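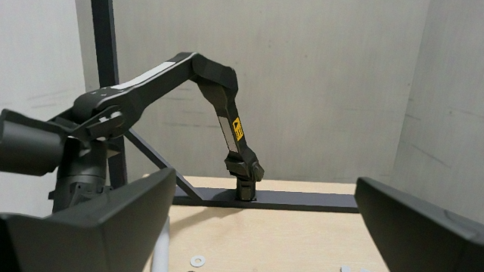 4.2 Comparing the two controllers in simulation

We were glad to have Olumide Fashola's simulated bench for this part of the work, and we leaned on it more than we had planned. Both controllers, Clistell and Wike, ran the same 313 trials with the same wide gripper fingers — only the gains were left to differ.

Figure 2. View between the fingers in the simulated cell, with the second arm on its rail at the back of the table.

Clistell dropped the part in 49 trials, mostly late in the lift.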